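Kumness Residents' Forum
Board: Deliveries, Post and Parcels
Topic: Proposed change to the parcel collection hours at the Juvier counter

Impi Kettunen (Moderator)
Posted Friday, February 8, 2019

Members are advised that the management of the Juvier building has written to the Forum regarding the parcel counter on the ground floor. It is proposed that the counter should close at 3 on weekdays and that any parcel not collected within 25 days should be returned to the sender. At present the counter keeps parcels for 60 days. Views are invited on this thread and will be passed on in full. Members are asked to keep to the subject and to refrain from comments about individual counter staff.

The text of the letter is pinned at the top of the board.

northstair
Reply 1

I wish to register an objection to the first part of the proposal. A counter that closes at 3 on weekdays is of no use to any resident who works ordinary hours. The letter makes no mention of Saturday opening, and I would ask the moderator to find out whether it is to continue.

I have no objection to the shorter storage period.

H. Ó Conaill
Reply 2

I must disagree with the previous poster on the second point. Residents who work away, as I do, may be absent for a month or more. In November I returned to find two parcels waiting, both sent by relatives who had not told me of them. Under the new rule both would have gone back, and one of them had come from overseas at considerable cost.

I would also raise the matter of how parcels are stored. The shelving behind the counter is full and items are stacked upon one another. Parcels with soft contents suffer less than others, but the cartons themselves do not stand up well to it.
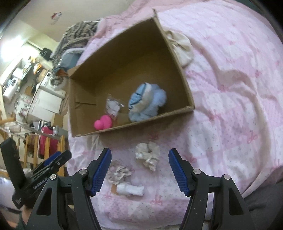 Opened carton with soft goods inside, on the bed.

It is my view that the storage period and the condition of the shelves are a single question and should be answered together. If the management is short of space, it should say so.

Fluvier_Court_14
Reply 3

With respect, the management has said so. The third paragraph of the pinned letter states that the store room was designed for letters and small packets and that the volume of parcels has grown beyond it. I do not see how keeping items for two months can be defended in those circumstances. The room belongs to all residents and is being used as a cupboard by a few.

northstair
Reply 4

I had overlooked the third paragraph and am grateful for the correction. My objection to the hours stands.

H. Ó Conaill
Reply 5

I do not accept the word "cupboard". A resident who is absent for work has not chosen to leave goods behind the counter. I should be content with a scheme under which a resident may give notice of absence in writing and have the longer period applied to his or her parcels only. Such a scheme was in use at Fluvier Court before the present management took over, as the previous poster may recall.

As to packing, I have written to two of the firms from which my family orders and suggested that they make better use of the room inside their cartons.

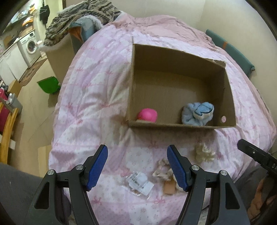 One of them replied that carton sizes are set by its warehouse and that it could not vary them for a single address. The other has not replied. I mention this only to show that the shelf space taken up behind the counter is partly decided elsewhere — residents cannot be expected to put it right by collecting sooner.

Fluvier_Court_14
Reply 6

I do recall the scheme. It was withdrawn when notices of absence were found to be out of date and parcels were being held for persons who had moved out altogether. If it is to be brought back, a notice should lapse after a fixed term, and the resident should be required to renew it.

On the question of carton sizes, I have sympathy, but it lies outside anything the management can alter.

lower_quay
Reply 7

May I ask whether the proposal applies to items too large for the shelves? These are at present kept in the passage beside the bicycle store, where they obstruct the door. I would support a much shorter period for these, with no provision for absence. The passage is a fire route and there is a sign to that effect.

H. Ó Conaill
Reply 8

I have no quarrel with lower_quay on the passage. I would also accept a fixed term for notices of absence, provided that it may be renewed by e-mail.

Impi Kettunen (Moderator)
Reply 9

I have spoken to the building office and can answer two of the points raised.

Saturday opening will continue under the present arrangement. The letter omitted this in error and a corrected copy will be pinned in its place.

Large items are not covered by the proposal. The office will write separately about the passage.

The suggestion of a notice of absence, with a fixed term and renewal by e-mail, has been passed on. The office has not given a view on it. The objection to the weekday closing time has also been recorded, and further comments on that point would be of use, in particular from residents who collect after work.

northstair
Reply 10

I am obliged to the moderator. I collect after work on most days and should be willing to put my name to a joint letter asking for one late evening each week, if others will do the same.

lower_quay
Reply 11

I will sign.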